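Tenir le compte Instagram d'un petit journal de quartier : ma méthode, pas à pas

Par Shiuli Fakir
Mis à jour en avril
14 commentaires · 122 partages
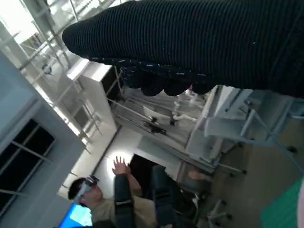

Rokeya Karunaratne m'a écrit qu'elle avait abandonné deux fois le compte de son propre journal, faute de savoir quoi publier une fois l'édition bouclée, et qu'elle voulait une marche à suivre « pour gens fatigués ». Je la comprends tellement ! J'ai commencé celui du Troststead dans le même état, un soir à 23 h, avec un article sur la piscine municipale et zéro idée.

Étape 1 : choisir l'article
Un seul par jour, pas plus. Je prends celui dont on me parle à la boulangerie (qui est rarement celui de la une, tant pis pour mon ego). Si j'hésite entre deux, je garde celui qui cite un habitant par son nom, les cousins partagent toujours.

Étape 2 : trouver la phrase
Relisez l'article et copiez la phrase que vous liriez à voix haute à quelqu'un. Souvent c'est une citation. Attention, on la recopie mot pour mot, coupes signalées par des crochets, et on vérifie l'orthographe du nom. J'ai écorché celui d'une directrice d'école en mars et j'en rougis encore.

Étape 3 : écrire la légende
Je vise 229 caractères, espaces comprises. Ce n'est pas une règle officielle, c'est juste la longueur à partir de laquelle ma mère arrête de lire. La première ligne dit de quoi il s'agit et où ça se passe. Le lien va dans la bio, et je l'écris dans la légende, parce que les lecteurs plus âgés le cherchent sous le texte.

Étape 4 : programmer
Ouvrez votre outil de planification, collez la légende, réglez l'heure. Chez nous, 7 h 30 marche bien pour les infos pratiques (travaux, bus, marché) et 18 h pour les portraits. Testez chez vous pendant un mois avant de me croire.

Étape 5 : répondre
Prévoyez 14 minutes le matin, minuteur en route. Je réponds d'abord aux questions, puis aux erreurs signalées, et je laisse les grognons discuter entre eux. Si quelqu'un a repéré une faute dans l'article, corrigez le site en premier, puis la publication, et dites merci publiquement.

Et les stories ?
Je les garde pour les soirs de conseil municipal : cinq au maximum, avec du texte assez gros pour être lu dans le tram. Pensez aux sous-titres si quelqu'un parle, la moitié de mes amis regardent tout sans le son.

Pour finir, notez vos publications dans un tableau tout bête : date, titre, heure, nombre de partages. Le mien a une colonne « humeur » qui ne sert à rien, mais j'y tiens.

5 réponses en attente de modération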